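Harklow folding table, white, 187 cm - review after a term of robot club

Posted 9/19/21

Short version: good table, bad latches, buy it if you've got a robot and not much of a budget. Longer version below, written in a hurry between lectures so excuse the mess.

We're a student robotics club. Two-arm project this year, picking up soft toys out of a basket and putting them where they're meant to go, then the other way round. Sounds daft until you try it. A plush toy has no proper edges and it squashes differently every time, so what worked on one go fails on the next.

Anyway. We needed a table. The old one was a heavy lab bench on castors and it had to be wheeled out every time the room was wanted for somthing else. Thulani Sithole (project lead, and the one with the car) picked up the Harklow in June. £12 delivery on top if you don't collect. We collected.

What we wanted from it

Flat top, pale, long enough that a basket can go on lengthways with an arm down either side. Folds up. Doesn't wander across the floor when an arm comes down a bit hard. Cheap enough that nobody cries when a gripper digs into it.

Setting up

Easy. Legs unfold, latch, done. One person can do it but two is kinder on the fingers. The latches are stiff and the left one on ours needed a proper thump for the first couple of weeks. It has loosened since. Still catches the skin of your thumb if you're careless, and everyone in the club has been careless.

Feet grip well enough on a wooden floor. We put tape down to mark where they go, otherwise the arms' idea of where the table is stops matching where the table is. If you're doing anything with saved positions, tape your floor on day one. We didn't. Lost an entire afternoon to a table that had been nudged by a rucksack.

The top

White, shiny. More shiny than I'd like. The ceiling lights bounce off it and for a while our software kept deciding a patch of glare was an object worth picking up. Very keen on it, too. Turning off one row of lights fixed most of that. A matt top would be better and if Harklow did one I'd pay extra.

It marks. Fingertips drag, baskets get shoved about, and after a term ours has lost its shop look. No deep gouges though. Wipes clean with a damp cloth. Don't use the Purix spray the cleaners leave in the cupboard, it left a smeary film that took ages to get off and made the glare worse.

Wobble

The big question for anyone with arms near a table. Ours don't clamp to it, so I can't tell you how it would cope with that, and I wouldn't want to be the one to find out. For just working over it, fine. If a gripper presses straight down there's a bit of give in the middle. Near the legs, hardly any. Sideways knocks are worse, you get a shiver that takes a moment to die down, and if the other arm is halfway through a grab at the time it'll probably miss.

We slowed the approach down and that sorted it for our purposes. Faster project, heavier objects, get a proper bench.

With the basket on

Most of our time goes on this. Brown wicker basket turned lengthways, an arm each side, black screens round the back so passers-by don't confuse the cameras, and one of us standing next to it. The tiger is the favourite, good strong stripes. The grey mouse is everyone's enemy. There's enough table left beyond the basket to drop things on, but not tons, and with a longer basket you'd be struggling.

The basket slides, by the way. Wicker on a glossy top, no grip at all. An arm catches the rim and the whole thing goes for a walk. We tried a rubber mat (worked, looked awful, confused the software) and ended up with little pads stuck underneath. Not strictly the table's fault but it's the sort of thing I'd have liked a review to tell me.
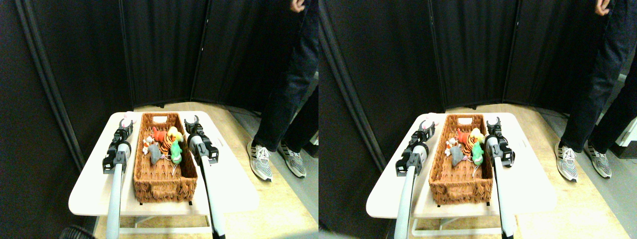 Compared with the others

Engelbrecht workbench. Borrowed one for a weekend from another society. Lovely thing. Solid, matt, didn't shiver. Costs silly money and takes three people to shift. If you've got your own room and never have to clear it, get that and stop reading.

Vonevine trestle. Cheaper than the Harklow, and the top comes as two halves with a join down the middle. The join is a menace. Fingertips catch on it when they're reaching for anything flat. Fine for a cake sale.

How it's held up

We keep a log of every attempt, good or bad, and by the end of term it stood at 2604 attempts over this table, of which 1786 counted as clean picks. Not the table's doing either way, obviously, I only mention it so you know it's had proper use. It also gets folded and put away after every session.

Wear so far: scuffs on top, one rubber foot that keeps working loose (pushed back on, now glued), and the latch thing. Legs still straight. White paint on the leg frame has chipped where it rubs when folded. No bend in the top that I can see, and Thulani checked it with a long ruler becuase he doesn't trust me.

Good

Price. Folds quickly. Long enough for two arms and a basket. Pale top makes coloured toys stand out nicely once the glare is dealt with. Fits in the back of a hatchback with the seats down, just.

Not so good

Glare. Latches. Shivers if knocked from the side. Chips on the legs. The instruction sheet is one drawing and it's of a different table, I think.

Would we buy it again

Yes. We're getting a second for the autumn so the new members can practise on their own set without queueing. Same model, same size. I've asked whether we can cover one with matt vinyl first and see if the software behaves better. If it does I'll come back and add a bit.

Four out of five. Would be four and a half but for my thumb.

Edit: someone asked about height. It doesn't adjust. We raised the arms to suit the table, much easier than the other way about. And yes you can sit at it, knees fit, I've had lunch on it plenty of times. Arms switched off first please.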